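PRESTLEY, 13/02/2019 – Gedadeo today released version 6 of Cukska, its motion planning software for mobile robots with arms. The release plans base and arm movement together and replans when a path is blocked.
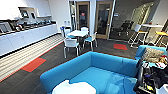

A break area with a round table, chairs and a blue sofa. Photo: Gedadeo

Cukska 6 checks 1,000 candidate paths per planning cycle and drops any that pass too close to furniture. A new log viewer – first built for the Sopacua project – replays each choice.

Licenses ship in July.

216 shares
6 comments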